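Orimeo Knitwear Care: Frequently Asked Questions

Which program should I use for wool?
Use the wool program if the machine has one. If it does not, use a cold delicate cycle with the lowest spin. Do not use a short cycle at a higher temperature. Heat and movement together cause felting, and felting cannot be reversed.

Can I use regular detergent?
No. Regular powder is alkaline and often contains enzymes that damage animal fibers. Use a neutral liquid detergent labeled for wool. The same detergent is suitable for silk.

How much can I load?
Fill the drum no more than one third. Garments from the Saarela line should be turned inside out and washed in a mesh bag. Heavy cardigans from the Kulden line are washed one at a time.

How do I dry a sweater?
Roll it in a dry towel, press, and unroll. Lay it flat on a rack and pull it gently to its measured size. Do not hang it. Wet wool is heavy and the shoulders will stretch. Turn it over once the top side feels dry.

My sweater has grown in length. Is this a defect?
Usually not. Loose gauges relax on the first wash. A change of over 9 percent from the size chart should be reported to the Bruluton service desk, with the measurement taken flat from shoulder seam to hem.

What does the batch number on the side label mean?
The first two digits are the dye lot. Panels and matching yarn from different lots can vary slightly in shade. Quote the full number when ordering repair yarn.

When is the service desk open?
Weekdays from 11 a.m. Messages left on Sunday are answered the next working day. Repair requests go to Hertta Lindqvist; questions on sizing and returns go to Jarmo Valtonen.

Can I iron knitwear?
Steam it from a short distance without touching the surface. Direct pressure flattens ribs and cables.

How do I tell pilling from normal surface fiber?
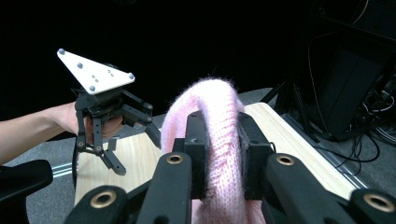
Pilling consists of small, tangled balls that form where the fabric rubs, mainly under the arms and at the cuffs. Remove them with a fabric comb on a flat surface, working in one direction. A brushed or hairy finish is a different matter. On a soft knit like the pink one shown, loose fibers stand out along the edge where the fabric folds over, and the fine rib can still be seen under the fuzz. Do not comb or shave these fibers. Shaving thins the yarn and leaves bare patches.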